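Freezing bread rolls for the week – whole or sliced?

Jilmont70
2024-04-24
I've started baking a batch of 13 long rolls every other week and freezing most of them. The crust goes leathery once they've thawed. Do you slice before freezing or leave them whole?

Keabetswe Matlala
Whole, every time. Let them cool fully, bag them in threes and squeeze the air out. Sliced ones dry out along the cut.

stan_956
Disagree. I slice mine and they go straight in the toaster from the freezer. Whole rolls take ages and the middle stays cold.

Keabetswe Matlala
Ten minutes in a low oven sorts the middle out. Toasting is fine, but then you've got toast.

Corentin Lemaire
Depends on the dough. Plain ones I slice. Anything glazed or enriched I keep whole, as the shiny top sticks to the bag if it's squashed. Freeze them on a tray first, then bag them.

Jilmont70
Mine are glazed, so I'll try the tray. Do you warm them on a plate or straight on the rack?

Corentin Lemaire
Straight on the rack, then onto a plate to serve. Leave them a few minutes before cutting – the ridged ones tear if you rush.
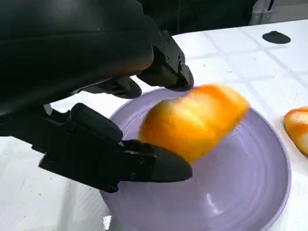
I use a bread knife for those and saw gently from one end.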